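Drirthorpe Räumassistent Urum 2
Mobiler Manipulator für Büroflächen

Start > Produkte > Serviceroboter > Innenraum > Urum 2

Status: lieferbar mit Einschränkung, siehe Sicherheitshinweis zum Greifmodul
Hersteller: Brondincombe
Vertrieb und Service: Drirthorpe

Der Urum 2 räumt Büroflächen außerhalb der Kernarbeitszeit auf. Er sammelt Papierreste von Tischen, Sitzflächen und Ablagen ein und wirft sie in vorhandene Papierkörbe. Die Fahrbasis bewegt sich auf Teppich und Hartboden, zwei Arme mit Parallelgreifern übernehmen das Aufnehmen und Ablegen. Die Aufgaben werden nicht programmiert. Sie werden aus Aufzeichnungen gelernt, bei denen Menschen dieselben Handgriffe mit einer Kopfkamera ausführen.

Lieferumfang
Fahrbasis mit zwei Armen
Greifmodul Awad, links und rechts
Ladestation mit Netzkabel
Funk-Not-Halt mit Gürtelclip
Wartungssoftware, Lizenz für ein Gerät
Betriebsanleitung in deutscher und englischer Sprache

Technische Daten
Maximale Traglast je Arm: 2 kg
Reichweite je Arm: 800 mm
Laufzeit je Akkuladung: 6 Stunden
Bestellnummer: 487
Bodenarten: Teppich kurzflorig, Linoleum, Parkett, Fliese
Schnittstellen: WLAN, Ethernet an der Ladestation

Sicherheitshinweis zum Greifmodul Awad
Stand: Donnerstag, 8. April 2021

Betroffen sind alle Geräte mit Greifmodul Awad, die vor dem Softwarestand vom Januar ausgeliefert und seitdem nicht aktualisiert wurden. Geräte mit aktuellem Stand sind von der Abschaltung ausgenommen, die Einschränkungen beim Einsatz gelten aber auch für sie.

Was passiert ist
Bei einem Kunden hat ein Urum 2 beim Abräumen eines Bürostuhls ein Blatt mit handschriftlichen Notizen mitgegriffen und zusammen mit dem Papierabfall entsorgt. Beim zweiten Versuch am selben Stuhl schloss der rechte Greifer um die Armlehne. Die Kraftbegrenzung sprach nicht an. Der Arm zog weiter, der Stuhl rollte mit und stieß gegen die Fahrbasis. Das Gerät wurde über den Funk-Not-Halt gestoppt. Verletzt wurde niemand. Am Greifer brach ein Finger, die Armlehne wurde verkratzt.

Ursache
Zwei Fehler kamen zusammen. Die Objekterkennung trennt lose Papierstücke nicht zuverlässig von einem Blatt oder einer Platte, auf der sie liegen. Bei ähnlicher Helligkeit wird beides als ein Objekt behandelt, und der Greifpunkt rutscht an die Kante der Unterlage. Die Trainingsaufzeichnungen enthielten diese Anordnung bisher kaum. Wir nehmen sie deshalb neu auf, mit Papierresten auf beschrifteten Unterlagen, auf dunklen Sitzflächen und mit dem Papierkorb direkt neben dem Stuhl.

Der zweite Fehler liegt in der Überwachung des Greiferstroms. Nach einem abgebrochenen Griff wurde der Grenzwert nicht auf den Ausgangswert zurückgesetzt. Beim nächsten Zugriff durfte der Greifer dadurch mehr Kraft aufbringen als vorgesehen. Dieser Fehler ist im Softwarestand vom Januar behoben. 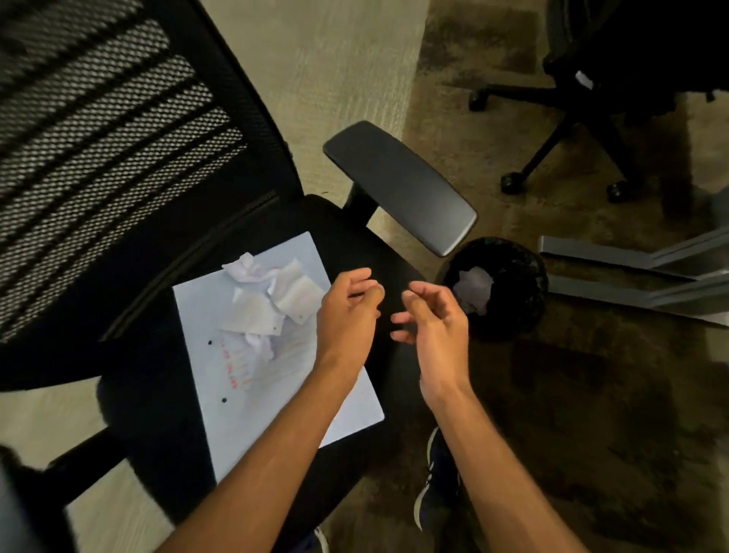
Schwierig bleiben Bürostühle auch nach der Korrektur. Sie rollen, sie drehen sich, und eine schwarze Armlehne über einem schwarzen Sitzpolster hat für den Tiefensensor kaum Kontrast. Der Arm plant seine Bahn dann zu dicht an der Lehne vorbei. Bis die neu trainierte Erkennung freigegeben ist, muss die Zone „Sitzmöbel“ im Einsatzplan deaktiviert bleiben. Tische und feste Ablagen können weiter abgeräumt werden, wenn dort keine Unterlagen liegen, die aufbewahrt werden sollen.

Was Betreiber jetzt tun müssen
Softwarestand in der Wartungssoftware unter „Gerät“ und „Version“ ablesen.
Bei älterem Stand das Gerät an der Ladestation abschalten und nicht mehr unbeaufsichtigt betreiben.
Aktualisierung einspielen und den Selbsttest beider Greifer durchführen.
Zone „Sitzmöbel“ im Einsatzplan deaktivieren.
Greiferfinger auf Risse am Ansatz prüfen, auch bei Geräten ohne auffälligen Vorfall.
Funk-Not-Halt auslösen und kontrollieren, ob beide Arme stehen bleiben.

Zeigt der Selbsttest die Meldung „Strombegrenzung ungültig“, darf das Gerät nicht wieder in Betrieb genommen werden. Das gilt auch, wenn die Meldung nach einem Neustart verschwindet. Das Greifmodul wird in diesem Fall getauscht.

Austausch und Kosten
Greifmodule mit gebrochenen oder angerissenen Fingern ersetzt Drirthorpe kostenlos, unabhängig vom Alter des Geräts. Für den Versand bitte die Originalverpackung des Moduls verwenden oder eine Leerverpackung beim Service anfordern. Das Modul ist mit vier Schrauben befestigt und kann vom Betreiber selbst abgenommen werden, wenn der Akku vorher getrennt wurde. Die Kalibrierung nach dem Einbau erfolgt per Fernwartung. Schäden an Möbeln melden Sie bitte mit der Seriennummer des Geräts und dem Fehlerprotokoll aus der Wartungssoftware. Das Protokoll wird nach einer Aktualisierung überschrieben, es muss also vorher gesichert werden.

Bestimmungsgemäße Verwendung
Der Urum 2 ist für Räume vorgesehen, in denen sich während des Betriebs keine Personen im Arbeitsbereich der Arme aufhalten. Er darf keine Behälter mit Flüssigkeiten, keine Glasteile und keine Akten aufnehmen. Papierkörbe müssen frei stehen und von der Fahrbasis aus erreichbar sein. Überhängende Müllbeutel sind zulässig, der Beutel darf aber nicht so weit über den Rand hängen, dass er unter die Räder geraten kann. Schreibtischgestelle aus Metall müssen bei der Einrichtung als feste Hindernisse eingetragen werden. Spiegelnde Flächen können die Abstandsmessung stören und sind im Raumplan zu markieren.

Zubehör und Ersatzteile
Greifmodul Awad, rechts
Greifmodul Awad, links
Greiferfinger, Satz für ein Modul
Funk-Not-Halt, Ersatzsender
Markierungsstreifen für Sperrzonen, selbstklebend
Leerverpackung für Greifmodul

Häufige Fragen zum Hinweis

Muss das Gerät eingeschickt werden?
Nein. Die Aktualisierung läuft über die Ladestation. Eingeschickt wird nur das Greifmodul, falls der Selbsttest fehlschlägt oder die Finger beschädigt sind.

Kann ich die Zone „Sitzmöbel“ unter Aufsicht nutzen?
Auch unter Aufsicht ist das derzeit nicht freigegeben. Der Not-Halt stoppt die Arme, öffnet aber die Greifer nicht. Ein festgehaltener Stuhl muss anschließend von Hand gelöst werden, dazu den Entriegelungshebel an der Unterseite des Greifers ziehen.

Wann kommt die neue Erkennung?
Ein Termin steht noch nicht fest. Registrierte Betreiber erhalten die Freigabe per E-Mail, außerdem wird der Hinweis auf dieser Seite geändert.

Gilt der Hinweis auch für das Vorgängermodell?
Das Vorgängermodell hat ein anderes Greifmodul und ist nicht betroffen.

Downloads
Sicherheitshinweis Greifmodul Awad (PDF)
Prüfanleitung Greiferfinger (PDF)
Betriebsanleitung Urum 2 (PDF)
Konformitätserklärung (PDF)

Service Drirthorpe: Anfragen zum Greifmodul bitte über das Kontaktformular, Betreff „Awad“, mit Angabe der Seriennummer.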